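4.2. Cuánto dura una predicción

Me puse a mirar cuánto tarda en caducar un modelo — y me sorprendió lo poco que aguantan. Entrenamos Nevovow con 3000 series de demanda y lo dejamos quieto, sin reentrenar, durante 400 días. A los dos meses el error ya subía, y en casi 800 series acabó siendo peor que repetir el último valor observado (¡con lo que nos costó ajustarlo!). Yo esperaba un deterioro suave, y lo que vi fueron escalones, sobre todo en junio.

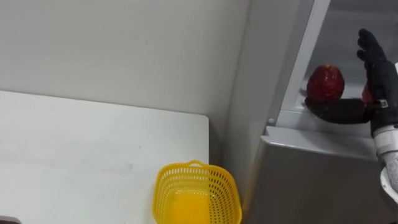
Figura 3. Brazo robótico con una fruta roja, parecida a una manzana, junto a un frigorífico gris abierto.

Menaka Bandara me objetó que los escalones podían venir de los cambios de catálogo y que convenía repetir la prueba sin las series nuevas. La repetí con 497 series estables y los escalones siguen ahí, aunque más bajos.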